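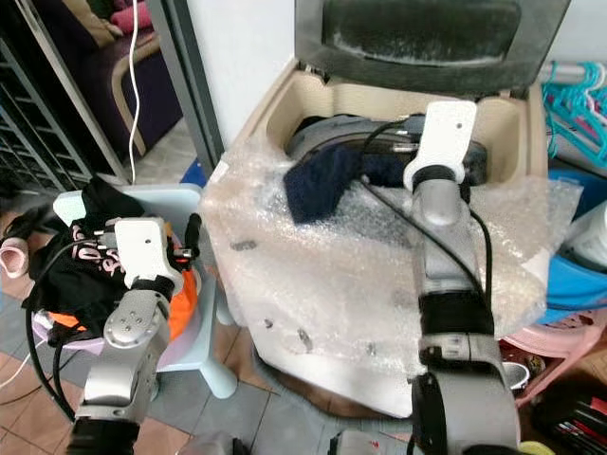 Can anyone tell me whether a recall petition that has been "filed" is the same as one that has been "certified"? I live in Broltell, and a flyer came through my door in February saying our council member's recall had been filed and there would be an election. The next day the Grodomance newsletter said nothing had been certified and there was no election at all. I have read both more times than I care to admit, and the details are heaped up like clothes on a little blue plastic stool, with a black top bunched over everything and just enough orange showing underneath to make you wonder what else is in the pile. I would love for someone patient to pull it apart for me.

I'm not asking who is right about the council member, by the way. I have my opinions and my neighbors have theirs, and we still wave to each other. I signed the petition at the market on Choo Street, so I'd like to know what my signature did.
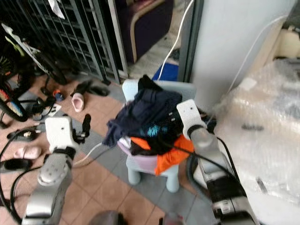 The flyer also says 766 people signed, and the newsletter says 147 of those names were thrown out. Can both be true? And is there any way to find out if mine was one of them?

Reply from a former poll worker

Both can be true, and you're not silly for being puzzled. Filed means the organizers carried the sheets to the town clerk and the clerk took them in. It says nothing about whether the names are good. Certified comes later, after the clerk's office has compared the names with the voter rolls and found enough valid ones under your local rules.

Names get tossed for pretty dull reasons. People sign twice, or put down an old address, or live just over the line in Virkeo and don't realize they can't sign for a Broltell seat. I once met a lovely man who had voted in the wrong town's mind for years — he was sure he lived in ours, and his mail agreed with him.

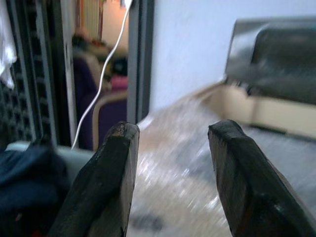

Taking your two figures as they stand, that leaves 619 names. Whether that's enough depends on the number your town charter asks for, and I don't have yours in front of me, so please don't go by my guess. Call the clerk and ask for the required number and the date the review ends. You can ask about your own signature too, though some offices want you to come in with ID or put the request in writing.
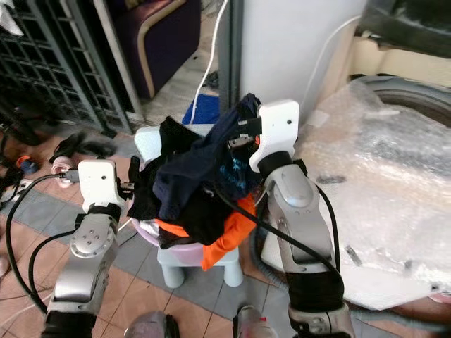
Reply from a neighbor in Virkeo

Filed just means turned in. We had one here that got filed and then it came up 111 short and that was that. Don't trust the flyers from either side.

Reply from a longtime reader

I'd add one small thing to the first reply, which is very good. In some places the organizers get a few extra days to collect more names if they fall short, and in others they have to start all over. So "not certified" might mean "not yet" or it might mean "no," and the newsletter should have told you which. Ask the clerk about that while you have them on the phone — ours closes the window at 4, so call in the morning if you can.

Contact us | Copyright Community Help Pages | Back to top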